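Polerard drops fixed sprints for its support teams

Posted in January by Danuta Wieczorek

Polerard, the Cernness software house that makes booking and stock tools for small retailers, has stopped using two-week sprints in its three support teams. The teams now pull work from a single queue and release when a change is ready.

The move follows a trial by the team that looks after Lidach, the firm's stock control product. Planning meetings were cut from two hours to 20 minutes, and each developer was asked to hold no more than two tickets at once.

Konrad Piątek, who runs delivery at Polerard, said the old pattern had never suited support work. Urgent faults came in every day, and by the second week the sprint plan bore little relation to what people were doing.

"We were spending Monday-morning energy on a forecast we threw away by lunchtime," he said. "The queue is a bit dull to look at, but customers can see where their request sits."

At the start of the trial the Lidach backlog held 2000 tickets. The team closed 135 of them straight away as duplicates and wrote to customers about the oldest requests. The usual wait for a small fix is now 9 working days.

Product teams will keep their sprints for the time being. Baird, the company's new booking system, is still being built to a fixed launch plan, and its developers voted to stay as they are until the first release is out.

Retrospectives will carry on once a month in all teams. Polerard has also kept its daily stand-up, though the support teams now go through the board from right to left, starting with the tickets closest to release.

A review is planned for the summer.
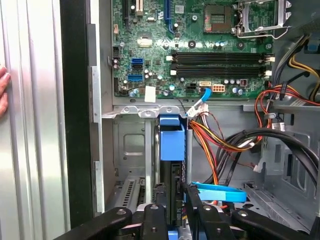
Trilok Kandpal wrote: We did the same with our support desk and the ticket limit was the hard part. People kept a third one going on the quiet for months. I'd like to know whether the 9 days includes time spent waiting for the customer to reply, as ours looked much better until we added that in.

Contact the news desk | © Cernness Software News | Back to top

We use cookies to remember your settings. Accept | Manage choices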